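Preresero 是一家写说明书的公司。就是您拆开包装以后先放到一边、等东西装反了再去翻的那几张纸。

我们知道自己在这个世界上的位置。小说有人等着出续集,菜谱有人抄下来贴在冰箱上,说明书最常见的归宿是抽屉,跟过期的保修卡和一把不知道开哪扇门的钥匙躺在一起。做这一行的人不太容易骄傲,开会的时候气氛也因此比较平和。

## 我们做什么

主要有四样:给产品写使用说明,给旧说明书做修订,把外文说明书译成能看的中文,以及给企业内部写操作规程。最后一样听起来最枯燥,却是我们收入里最稳定的一块。一家工厂的洗手流程改一次,就得有人重新写一次,而洗手流程改动之频繁,外行很难想象。

我们写过电饭煲、雨棚、儿童推车、纱窗、血压计的袖带(只写袖带,主机归另一家写,两份放在一个盒子里,语气像一对正在闹别扭的夫妻),也写过一只价格不菲的瓷花瓶。花瓶为什么需要说明书,我们当时也问了。客户说,有人往里面倒开水。于是我们写了一句“请勿倒入开水”,配了一张图,收了钱,至今觉得这是公司历史上单字价格最高的一笔业务。

我们不做广告文案。有客户希望在“安装步骤”前面先加一段,谈谈生活的质感。我们一般建议他把那段话印在盒子外面。打开盒子的人已经付过钱了,他现在想知道的是哪颗螺丝短一点。

## 公司是怎么开起来的

几个创办人原先在同一家出版社做工具书。工具书后来的境况大家都清楚,用不着我们再来写一遍。部门撤掉那年的一月,办公室里剩下一批待处理的家具,行政同事给每人分了一个自己组装的书架,算是心意。

书架的说明书一共两面。第一面是各国语言的安全警告,第二面是一张爆炸图,图上的零件编号从 A 排到 K,中间没有 F。三个人蹲在地上装了一个下午,装出来的东西能立着,但最上面一层朝下倾斜,放书会往前滑。滑下来的第一本是我们自己编的《常用字用法手册》。

那个书架后来跟着我们搬了家,现在放在门口,最上面一层什么都不放。来谈业务的客户有时会问是不是艺术品。

公司早期的业务计划写在一张餐巾纸的背面,大意是:世上有这么多烂说明书,总会有人愿意花钱把它们改好。头一年我们发现,这个推断的前半句完全正确。愿意花钱的人出现得慢一些。我们给不少厂家写过信,信里附上他们自己的说明书,用红笔改过。回信很少,其中一封问我们是哪个部门的,为什么没有走内部流程。

真正算得上开张的,是 Clemlow 的活儿。Clemlow 做折叠鞋架,产品很好,退货率却高得让人起疑。对方把退回来的鞋架寄了几只给我们,我们拆开一看,几乎都是第四步装反的。第四步原来是这么写的:“将组件以正确方向置入。”我们改成了:“有圆孔的一头朝上。”

改完之后退货降了多少,Clemlow 没有公布,我们也就不拿来吹嘘。只知道他们后来把伞架、衣架和一种介于两者之间的东西也交给了我们。那种东西我们写了说明书,到今天也没有弄懂应该放在家里什么地方。

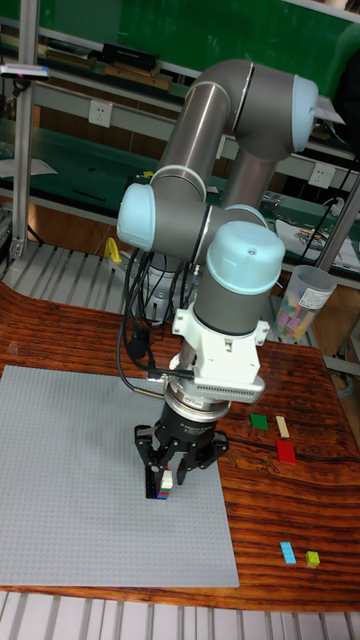 *三指夹爪和一小摞积木,颜色有白、绿、蓝、红。*

## 关于公司的名字

Preresero 没有意思。常有人猜是拉丁文,有位客户还热心地替我们查过词典,写来很长的一封邮件,考证得颇有说服力,我们差点就用上了。

当初起名只有一条规矩:在电话里报一遍,对方要能写对。在这一点上我们失败得很彻底。发票抬头出现过的写法,我们专门攒了一个文件夹。一家以“把话说清楚”为业的公司,每天早上接电话都要先拼三遍自己的名字,这件事我们已经习惯了,也请您习惯。

## 一份说明书是怎么写出来的

先要东西。图纸、视频、产品经理的口头描述,我们都收,但收完还是要实物。图纸上没有的毛刺,实物上有;视频里一推就进去的卡扣,在我们手里往往要推很久,有一次推断了两个。

拿到实物以后,由一位同事在完全不看任何资料的情况下把它装起来或者用起来,旁边的人只许记录,不许说话。不许说话这一条执行起来最难。看着别人把电池装反而一声不吭,是需要练习的,新来的同事通常要过几个月才能做到面无表情。

记下来的东西叫“卡壳表”。在哪里停了,停了多久,当时嘴里嘀咕了什么,都写上。嘀咕的内容很有用,例如“这个是不是多出来的”,只要表里出现这句话,说明书里就一定要有一张零件清单,清单上一定要写明哪几样是备用件。多出一颗螺丝的家庭,那一夜是睡不好的。

然后才动笔。初稿写完,删掉三分之一。删的时候大家都很痛快,尤其是删别人的。

### 几条写法上的规矩

我们内部有一本写作规范,叫 Brelteck。它最早是一个文件夹的名字,来历已经不可考,如今有 315 条,平时靠一个小程序来检查。规范太长,多数同事背不下来,这一点常被用来教育我们自己:一本写给写说明书的人看的说明书,也没有人从头读到尾。

摘几条放在这里,免得您以为我们在夸张。

- 一步只做一件事。出现“同时”两个字,就数一数读者有几只手。
- 不写“轻轻地用力”。
- “左”和“右”前面必须讲明是谁的左右。人面朝柜子,跟柜子面朝人,左右是反的,已经有不少柜门为此付出了代价。
- 警告放在动作之前。“剪断红线。注意:剪红线前请先断电。”这种顺序在悬疑片里很好,别处都不行。
- 慎用“简单”“只需”“轻松”。读者装不上的时候,这几个词会变得非常刺眼。
- 能写“拧紧”,就不写“进行紧固作业”。
- “如图所示”后面必须真的有图,而且图上必须真的有所示的东西。

最后一条看上去多余。它是有一次印刷事故之后加进去的,详情属于客户的隐私,我们只能说那是一张加湿器的图,配的是一台烤箱。
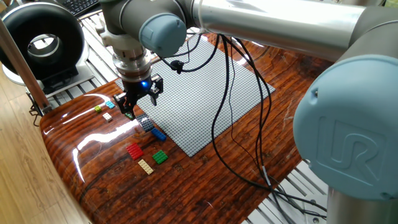 规范每年修订一次,修订会议通常开得很长。去年争论的焦点是“您”和“你”。主张用“您”的一方认为,客户花了钱,应当受到尊敬;主张用“你”的一方认为,一个人趴在床底下找螺丝的时候,被称作“您”会显得像在挖苦他。会议没有得出结论,最后的做法是尽量不用主语。中文在这方面十分体谅人。

标点也有人争。有同事坚持每一步结尾都应该加句号,有同事觉得句号看起来太严厉。现在的规定是加。严厉就严厉一点,至少读者知道这一步完了。

## 试读

我们相信自己写得清楚,所以要找别人来验证。写稿的人看自己的稿子,总是越看越通顺,跟父母看自家孩子的舞蹈表演差不多。

每份说明书交稿前都要经过试读。试读的人从我们的名册里请,名册上目前有 77 位,年龄、职业和脾气都尽量不一样。我们对脾气的要求其实是偏差一些。耐心太好的人会自己想办法把漏掉的步骤补上,然后客客气气地告诉我们“写得挺好”,这样的意见一点用也没有。

最受我们尊敬的一位试读者是退休的中学老师,改稿用红笔,在页边批“何意?”。一份电热毯的稿子批回来有九处“何意?”和一处“此处尚可”。那句“此处尚可”后来被写稿的同事剪下来,压在自己桌子的玻璃板下面。

试读是付钱的。也有人不要钱,要求把试装好的东西带走。衣架可以,血压计不行。

试读中最常见的三个问题,我们把它们印在会议室的墙上:字太小;图太黑;这句话是给谁看的。第三个问题杀伤力最大。有很多句子写出来是给法务看的,有些是给老板看的,还有少数几句,仔细想想,是写给多年前某个投诉过的人看的。每一句都有来历,每一句都舍不得删,最后真正要装柜子的那个人,被挤到了第六页。

## 翻译这件事

外文说明书译成中文,占我们工作量的一大半。来稿里有原文写得好的,有写得不好的,还有一种,原文本身就是从中文译过去的。厂家的中文稿丢了,只剩下英文版,请我们译回来。碰到这样的活儿,同事之间会互相谦让。

我们不收机器译完、要求“随便润一下”的稿子。从前收过。一台榨汁机的稿子里写着“请勿喂食儿童”,客户说意思差不多,读者会明白的。读者大概是会明白的,但我们不想靠读者的善意过日子。现在遇到这种情况,一律按重译报价,客户多半会先沉默一阵,再来签字。

多语种的业务我们也做一点,越南语和泰语有长期合作的译者,其他语种视情况而定。“视情况而定”的意思是我们得先去找人,请您多给几天。
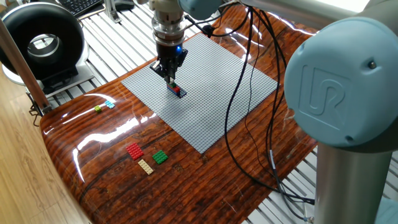 *浅灰色底板上的一摞积木,绿色的在最上面。*

## 我们不接的活儿

并非故作清高,吃过亏而已。

要求把产品的缺陷写成功能的,不接。曾有一款台灯,开关要按两次才亮,厂家希望我们把它命名为“二次确认启动”。我们建议修一修开关。

要求“字越多越好,显得专业”的,不接。按字数收费的时候,我们也动摇过,后来干脆把收费方式改了,免得考验自己。

要求明天就要的,一般不接。说“一般”,是留个面子。真到了门口说明天就要的人,多数从半年前就知道有这么一件事,只是说明书排在计划表最后一行,排在外箱胶带的颜色后面。我们理解,我们一直排在胶带后面。

药品说明书也不接。那是另一种学问,有专门的法规和专门的人,我们看了以后只觉得自己应该少说话。

## 怎么收费

按产品的步骤数和修改轮次计算,不按字数。起步价印在报价单上,报价单一共一页,正反面都有字,背面那几条请一定看。我们很清楚大家不看背面,所以最重要的一条写在正面:报价包含两轮修改,第三轮起另计。

多年下来,第三轮修改的内容有相当一部分是把第二轮改过的地方改回第一轮。我们不反对,只是照章收费。

另有一项免费服务。您手头如果有一份特别糟糕的说明书,不管是哪家的,欢迎寄来。我们收藏这个。柜子里眼下有 435 份,按“令人困惑的方式”分类,其中“图文不符”一类最多,“文字本身没有错,但谁也不敢照做”一类最受参观者欢迎。镇馆之宝是一份帐篷的说明书,全文只有一句:“展开后即为帐篷。”

收藏不对外出售,也不公开厂家名称。有几家后来成了我们的客户,他们来参观的时候,我们会先把某个抽屉锁上。

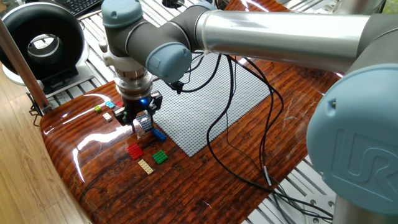
也有人问,为什么不干脆出一本书,把这些东西印出来。想过。目录都列好了,初稿写了一半,按规矩删掉三分之一,又拿去给试读者看,那位退休老师在第一页批了“何意?”。书稿目前在抽屉里,处境跟它所写的东西一样。

## 办公地点

我们在 Phùng 楼的三层,楼梯上去左手边。这里的左手边指的是您面朝上楼方向时的左手边。

Phùng 楼是一幢旧楼,电梯按三层会停在四层,按四层也停在四层。请按四层,再走下来一层,或者从一楼直接走楼梯。我们跟物业提过,愿意免费为电梯写一份使用说明贴在轿厢里。物业的答复是,电梯没有问题,是楼层的叫法有问题。这个答复的水平很高,我们无话可说。

楼下有一家卖米粉的,午饭时间队伍会排到大门口,请侧身通过。自行车可以停在后院。后院的门要先提起来再推,提的时候朝自己这边用一点力。这句话我们改过好几稿,仍然有人推不开。遇到这种情况请打电话,会有人下来接您。

会议室需要预约。它白天光线很好,唯一的缺点是空调遥控器上的字已经磨没了,使用方法靠口口相传。是的,我们知道。

## 关于人手

公司人不多。有学中文的,有学机械的,有一位以前画儿童绘本,现在画爆炸图,她自己觉得区别不大,都是把东西拆开来给人看,只是现在不许给螺丝画表情。

我们隔一阵会招人。应聘者要做一道题:写一段话,教一个从来没有系过鞋带的人系鞋带,不许用图,1000 字以内。收上来的答卷我们会照着做,一个字一个字地做。多数人写到“打一个结”就过去了,好像结会自己打。也有写得极好的,照着念完,鞋带真的系上了,考官当场站起来走了两步。

这道题没有标准答案,我们自己也答过,成绩不便公布。

待遇中等,不加班的日子比加班的多。公司提供午间米粉补贴。进来之后您会得到一种职业病:去朋友家做客,看见柜门有一点歪,就会忍不住问当初是按哪一步装的。受影响的主要是朋友,目前还没有药。

## 常常被问到的事

**你们自己买了东西看说明书吗?**
看。看完再装,照样会装反。去年公司添的一把转椅,扶手一高一低,坐的人说习惯了。

**现在大家都看视频了,还需要说明书吗?**
视频很好。两手沾满胶水、又想把进度条往回拖十秒的时候,您会想念一张纸的。另外,视频也得有人写脚本,那份活儿我们也接。

**能不能把说明书写得有趣一点?**
可以商量。我们给一款折叠梯写过一版带笑话的,试读的时候有人笑了,站在梯子上。之后就没有再写过。

**你们的说明书有没有出过错?**
有。出错的都登在网站的“勘误”页,按时间排,不删。最早的一条是把“顺时针”写成了“逆时针”,涉及一只水龙头和一间不太走运的厨房。该赔的赔了,该道歉的道歉了,从那以后凡是涉及旋转方向的句子,都要由两个人分别拿着实物拧一遍。

**这个页面怎么这么长?**
初稿更长。

## 联系我们

请使用网站右上角的表格,或者直接寄实物过来。寄实物请注意三件事:把公司名字写全,拼法以本页为准;把所有配件都放进去,包括您认为用不上的那一小袋;不要附上您希望我们“参考一下”的竞争对手的说明书,除非它特别糟糕,那样的话请单独包好,注明“收藏部收”。

活体、液体和已经通电的东西不收。

一般三个工作日内回复。如果没有收到回复,请检查一下您是否把表格拉到最下面,点了那个灰色的“提交”。那个按钮确实不太显眼,网站是外包做的,我们已经给对方写了一份说明。

*本页最近一次修订:2019年9月19日。改动之处:更正上楼的方向;删去一处“轻松”。*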